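9 September 2023, Buroddale bench

Dell workstation tower, on its side, panel off. Second pass through the strip and refit order for the Muvow parts list. Card slots and memory today, drive cage left for next time.

Order used: drive, memory, processor, graphics card. The Hnatiuk sheet puts the card first. Trying it both ways before changing the sheet. 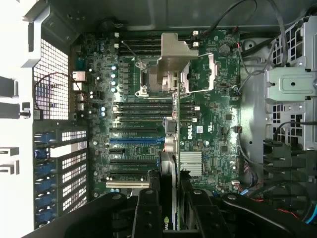 Does the card need to come straight up out of the slot?

Straight up, with the slot retention released first. Tilting toward the rear bracket loads one end of the connector and the card binds. If it binds, seat it again and restart the pull.

Notes on the board:

- two banks of four memory slots, white latches at the ends. Open both latches fully before pulling a module.
- coin cell stays in.
- socket lever: keep sleeves and cables clear of it while the socket is bare.

Fixture plate holds the parts in the same layout as last time. Drive keeps its blue rails on, saves refitting them. RAM goes in the slots along the plate. Processor heat spreader up.

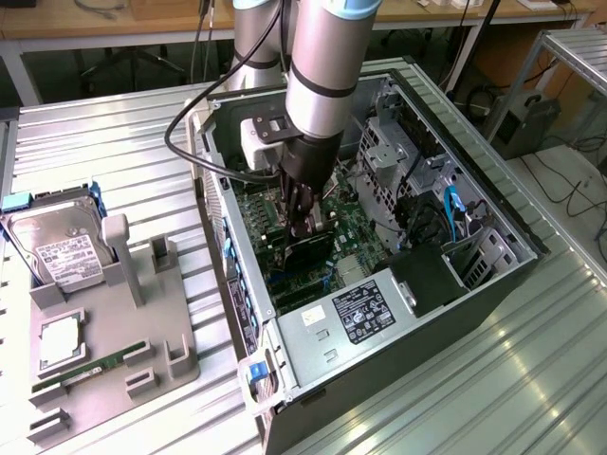 **CABLES AND POWER**

Light blue SATA cable runs down through the drive cage area. Route it the same way on refit or it fouls the side panel. PSU not removed, label left readable for the Vunard inventory.

Screws: 17 in the tray, 2 of them a different thread, bagged separately.

To do

- card-first order, full run
- label the slotted holders on the plate
- correct step 2 on the Hnatiuk sheet (latch wording)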